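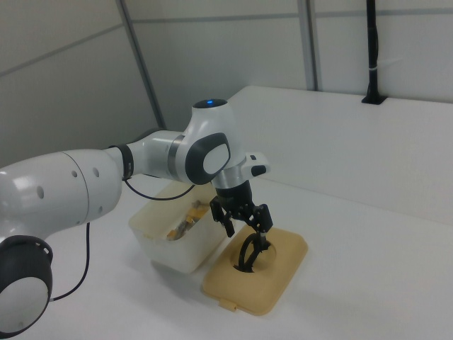
Wenche Halvorsen

Trail map packs

A trail map pack is a bundle of walking and paddling maps that a hiker loads onto a handheld GPS unit before heading out, so that the maps are there even when the phone signal gives up, as it so often does in the hills. One of the better loved is the Darkavham pack, first put together by Ragnvald Granström, a retired surveyor who had spent a good many summers drawing the footpaths above Lendside by hand.

The first edition had 12 map sheets and came out in October on a memory card (tucked into a little paper sleeve, which collectors still ask after). Later editions grew to 148 sheets and took in the lakes as far as Jalik, with portages, springs, shelters and those small wooden footbridges that are so easy to miss in fog!

Sheets are drawn as pictures, in the manner of an old paper map, and they go a bit soft when zoomed in very far. Contour lines in the Lendside sheets are spaced every 70 feet, while the Jalik sheets, which Alvar Boström drew later on, use a closer spacing near the water.

Loading a pack is simple enough: connect the unit to a computer, copy the map folder across, restart, and choose the pack from the map menu. Older units hold fewer sheets, so many walkers copy only the ones they need for the trip.

Last revised 1/17/23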